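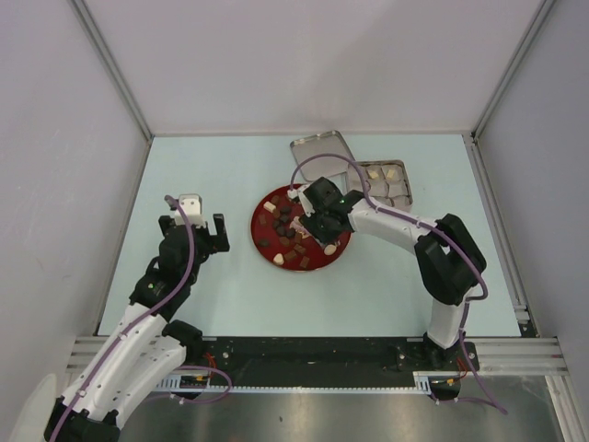 Oferta de departamentos en arriendo en el barrio Rillberg

Informe final del ramo Mercado Inmobiliario
Integrantes: Brenda Vergara, Lautaro Salinas, Tsung-han Yau
Profesor: Hipólito Aravena

1. Objetivo

El trabajo compara la oferta de arriendo en edificios nuevos y antiguos de Rillberg. Nos interesaba saber si los gastos comunes explican que algunos departamentos pasen meses publicados.

2. Datos

Partimos de 1.423 avisos publicados hasta diciembre. Eliminamos los repetidos y los que no indicaban superficie. Para el análisis detallado elegimos 169 avisos repartidos en cuatro sectores. La corredora Brudness nos entregó además los gastos comunes de 80 unidades que administra.

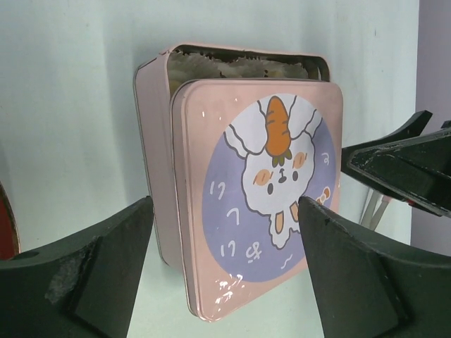
Los avisos sin gastos comunes declarados se dejaron en un grupo aparte. Benjamín Cáceres, de la corredora, nos explicó que muchos propietarios los informan recién en la visita.

3. Resultados

Los edificios nuevos piden un arriendo más alto por metro cuadrado, pero la diferencia baja en los departamentos de dos dormitorios. En el sector de la avenida Sketov los gastos comunes pesan más, sobre todo en torres con piscina y conserjería permanente. Los departamentos antiguos sin estacionamiento fueron los que más tiempo siguieron publicados.

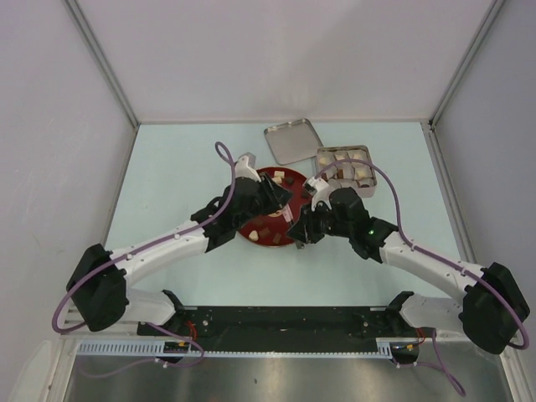 Figura 3. Plato rojo y lata metálica abierta sobre la mesa.

4. Limitaciones

Trabajamos con precios publicados y no con contratos firmados. Tampoco pudimos verificar el estado interior de las unidades. La planilla con los avisos depurados se entrega en el anexo.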